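Chapter 8
Materials in the Home

Most things in a house are made from a few basic materials. Clay, sand, oil and metal ores are dug or pumped from the ground, then changed by heat. Potters fire clay at high temperatures until it hardens for good. Plastic softens when warmed and can be molded again.
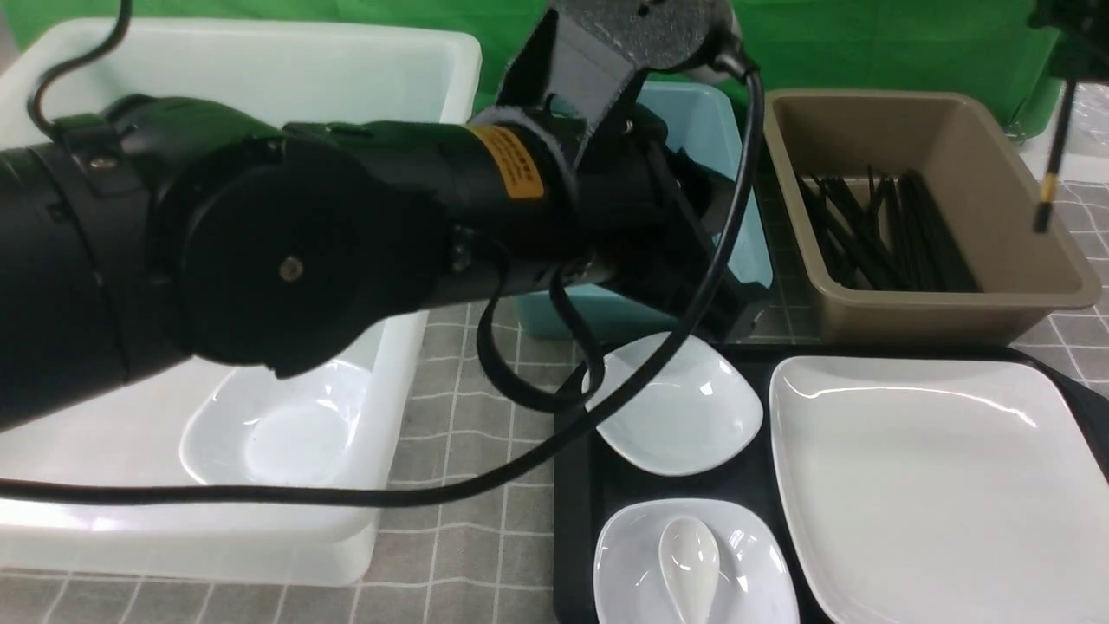
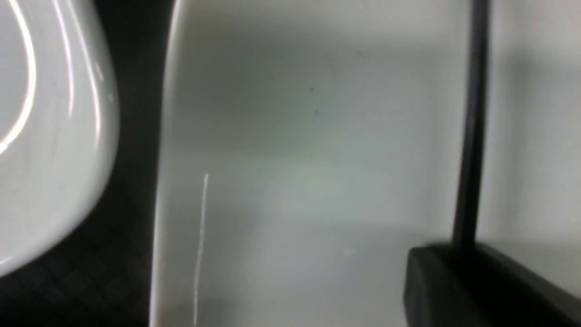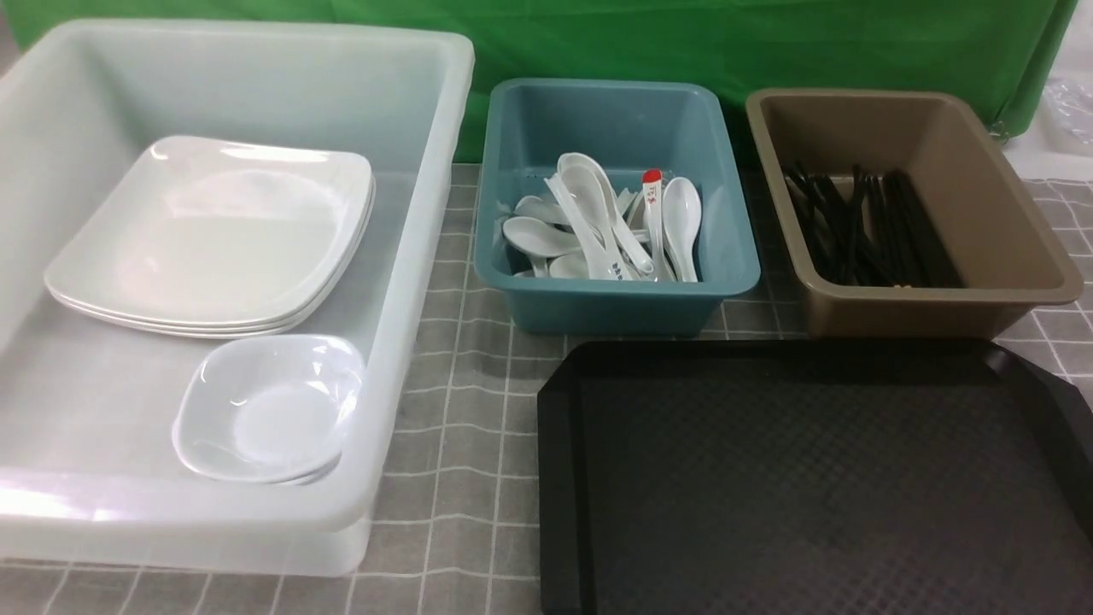

Section 8.1 starts with clay. Read it before you try the scratch test, and bring a steel nail to class.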